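혈액검사 전날부터 당일까지 준비하는 방법

건강검진 안내 | 2019년 7월 20일
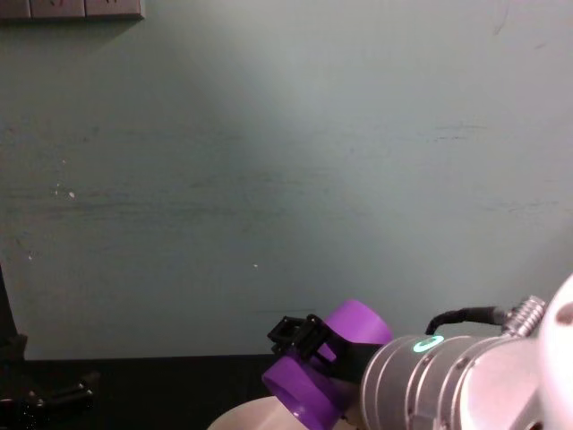 옅은 회녹색으로 칠한 벽

공복 혈당이나 중성지방 검사가 포함된 채혈은 준비 상태에 따라 수치가 달라질 수 있습니다. 이 글에서는 외래에서 일반 혈액검사를 받는 성인을 기준으로 전날 저녁부터 채혈 후까지의 순서를 정리했습니다. 검사 기관에서 받은 안내문이 이 글과 다르면 안내문을 따르십시오.

시작하기 전에 확인할 것

검사 의뢰서에서 항목 이름을 먼저 봅니다. 일반혈액검사나 갑상선 기능 검사는 금식 없이 진행하는 곳이 많고, 공복 혈당은 금식이 필요합니다. 지질 검사는 기관마다 기준이 다릅니다. 의뢰서에 금식 여부가 적혀 있지 않으면 접수처에 전화해서 물어보고, 답을 의뢰서 여백에 적어 두면 당일 접수할 때 편합니다.

복용 중인 약도 적어 둡니다. 처방약뿐 아니라 비타민, 철분제, 한약, 단백질 보충제까지 포함합니다. 특히 비오틴이 든 모발·손톱 영양제는 일부 호르몬 검사 결과에 영향을 줄 수 있으니 제품의 성분표를 확인하고 담당 의사에게 알립니다.

1단계. 전날 저녁

저녁은 평소 먹던 음식으로, 평소보다 조금 일찍 먹습니다. 기름진 음식과 술은 피합니다. 검사를 앞두고 갑자기 굶거나 식단을 바꾸면 평소 상태가 결과에 나타나지 않습니다.

격한 운동도 하지 않는 것이 좋습니다. 근력 운동이나 장거리 달리기 뒤에는 근육 효소와 간 수치가 올라가는 경우가 있습니다. 가벼운 산책은 괜찮습니다.

2단계. 금식 시간

안내받은 시각 이후에는 음식을 먹지 않습니다. 커피, 우유, 주스, 사탕, 껌도 금식에 포함됩니다. 설탕을 넣지 않은 블랙커피도 마시지 않습니다. 담배도 채혈이 끝날 때까지 피우지 않습니다.

물은 따로 제한을 받지 않았다면 마셔도 됩니다. 수분이 부족하면 혈관을 찾기 어려워질 수 있으므로 아침에 일어나서 물 한 컵 정도를 마십니다. 같은 날 위내시경이나 복부 초음파가 예약되어 있다면 물에 대한 지시가 다르니 그쪽 안내를 우선합니다.

3단계. 당일 아침 약

혈압약은 소량의 물과 함께 평소대로 먹으라는 안내가 많습니다. 당뇨약과 인슐린은 금식 중에 쓰면 저혈당이 올 수 있으므로 미리 의사에게 물어서 정합니다. 갑상선 호르몬제처럼 복용 시각과 채혈 시각의 간격이 문제가 되는 약도 있습니다. 어떤 약이든 스스로 판단해서 끊지 마십시오.

4단계. 채혈

소매가 쉽게 올라가는 옷을 입고 갑니다. 도착하면 잠시 앉아서 쉰 다음 검사를 받습니다. 다음에 해당하면 바늘을 꽂기 전에 말합니다.

- 채혈 중 어지럽거나 쓰러진 적이 있다
- 항응고제나 아스피린을 먹고 있다
- 알코올 솜이나 반창고, 라텍스에 알레르기가 있다
- 유방 수술로 림프절을 제거했거나 투석 혈관이 있는 팔이 있다

쓰러진 경험이 있는 사람은 누워서 채혈할 수 있습니다.

5단계. 채혈 후

바늘이 빠진 자리를 솜으로 5분쯤 누릅니다. 문지르면 멍이 들기 쉽습니다. 항응고제를 먹는 사람은 더 오래 누르고, 피가 멎은 것을 확인한 뒤에 자리를 뜹니다. 채혈한 팔로는 그날 무거운 짐을 들지 않습니다.

작은 멍은 대개 저절로 없어집니다. 팔이 심하게 붓거나 저린 느낌이 계속되거나 피가 멎지 않으면 검사한 곳에 연락합니다.

결과지를 받았을 때

참고치는 검사실마다 다르므로 결과지에 인쇄된 범위와 비교합니다. 비타민 D를 예로 들면 같은 40이라는 숫자도 단위가 ng/mL인지 nmol/L인지에 따라 뜻이 달라집니다. 범위를 조금 벗어난 항목이 있다고 해서 바로 병이 있다는 뜻은 아니며, 재검사를 하는 경우도 있습니다. 이전 결과지가 있으면 진료 때 함께 가져갑니다.

글: Radomír Krajčí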